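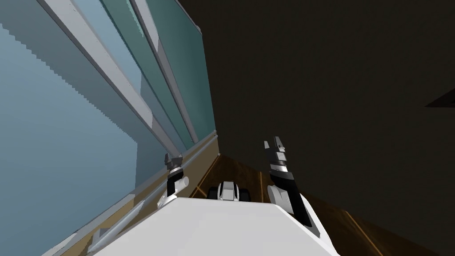

Simulation results in mobile manipulation are usually reported as one success rate, and I think the number should be withheld until the camera tilt is reported next to it. Most of the policies we compare at Welholm are trained on a head camera that is assumed to sit level. When the view is tilted as steeply as it is in the corridor render, with the window wall running diagonally and the robot's own white body filling the bottom center, the policy receives very little of what it was trained on. Both grippers are still in view. The floor is there too, as a strip between the body and a nearly black wall.

We ran the Cendeo navigation set twice in February, once with the camera level and once with a fixed roll of 18 degrees. The set has 153 episodes. The level run failed 8 of them. The tilted run failed 13 on top of those, and every added failure happened in a corridor with glass on one side. Open rooms showed no change.

The usual answer is augmentation: rotate the training images at random and train again. I don't object to that, but it hides the question. A rotated image is still an image of the same view, with the corners filled in or thrown away. A camera that has rolled on its mount sees different parts of the arms and different parts of the wall. The De Luca baseline was trained with heavy image rotation and lost the same corridor episodes as the plain one.

Self-view deserves a line in the results table as well. A large pale body close to the lens takes up pixels that the planner treats as free space unless a mask is applied. The mask in the Trurkside code is computed once, at the level pose, and is never updated. I would fix that before collecting another hour of data.

My proposal is modest. Report success at zero roll and at one stated nonzero roll, list corridor episodes separately, and say whether the body mask follows the camera. The second run cost us one night on a single machine.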